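3.2 What managers say about injured players, and what happens next

The weekly press conference is the main public source on player fitness in the league we studied, and it is an odd one. The speaker knows more than the listeners, has good reason to tell them less, and is asked the same question every week by people who know both of these things. Earlier work on match previews has mostly treated these statements as noise. We take the less popular view that they are a dialect, and that a patient listener can learn it.

Our material covers four clubs, Movoldale, Estard, Kallio and Tundness, over one full season. For each club we kept every fitness statement made by the manager before a league match, provided that it referred to a player by name and came in reply to a direct question. Statements offered without a question were left out. There were very few of them, and they concerned players who were plainly fit and whose agents, one suspects, were listening.

Each statement was placed in one of four groups. "Firm yes" covers remarks such as "he is available" or "he trained fully." "Soft yes" covers "he should be fine" and its relatives. "Soft no" takes in "we will see tomorrow," "he is progressing" and the much loved "he is in a good place," a phrase that in our data was never once used of a player who was about to start. "Firm no" needs little explanation, though Kallio's manager did manage to say "he is out, so we will assess him" in a single breath, and both coders had to be consulted over lunch. We settled on firm no.

The outcome for each statement was taken from the published team sheet. A player could start, sit on the bench or be absent. We did not try to judge whether a player on the bench was fit to play. Several clubs filled the last seats with players who could walk to them, and to draw a finer line we would have needed medical records that no club was willing to share.

Coding was done in two passes. The first was made from the transcripts alone and the second from the audio, as pauses turned out to matter. A "yes" that arrives after a long breath is a different animal from one that arrives before the question has ended. Where the two passes disagreed, the audio won.
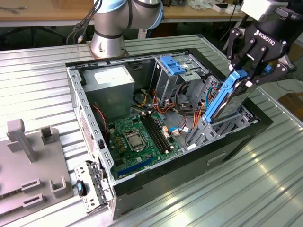 Figure 4. Hard disk drive in a blue caddy, held by a gripper at the drive bay of an open desktop tower.

The first result is that firm statements can be trusted. When a manager said that a player was out, the player was out, with a single exception at Estard in November, when the player concerned came on after 20 minutes and scored. The club later described this as a late improvement. Firm yes statements did nearly as well, and most of the misses were due to illness or to something that happened in the warm-up.

The soft groups are where the dialect shows itself. A soft yes was followed by a start far more often than a soft no, as one would hope, but the gap differed a great deal by club. At Tundness the two groups could hardly be told apart. The manager there used "we will see" for players with broken bones and for players with nothing wrong with them at all, and he appears to have done so on purpose. At Movoldale, by contrast, "we will see" meant no so reliably that supporters on the club's message boards had started to use it of the weather, the catering and the new stand.

We also looked at how the wording changed over the course of a long absence. A typical sequence opens with a firm no and a rough return date. The date is then dropped. Next comes a stretch of "progressing," which can last a month or more, and then "back on the grass," a stage at which hope rises sharply among supporters and should not. In our data a player described as back on the grass missed, as a rule, at least another 12 days of football. Some missed much more. One Kallio defender was back on the grass in January, again in February, and for a third time in April, by which point the grass must have been getting used to him.

The importance of the opponent made a difference too. Before matches against clubs in the top places, firm statements became rarer and soft ones took over. Managers talked for longer and said less. We read this as simple caution about helping the other side prepare, although it is not clear how much help there was to give. Opposing analysts presumably watch the same press conferences and are presumably able to discount them.

Two limits should be kept in mind. The first is that 40 weeks of press conferences from four clubs is a small sample of managers, however large it felt to the coders. A manager's habits are his own, and when Estard changed theirs in midseason the numbers for that club moved at once. We report Estard as two separate periods for this reason. The second is that we cannot tell a manager who hides the truth from one who does not yet know it. Medical staff may well give their verdict only on the morning of the match, in which case "we will make a decision tomorrow" is a plain statement of fact and we have been rather unkind to it.

Section 3.3 turns to the questions themselves – who asks them, in what order, and whether asking twice has ever helped.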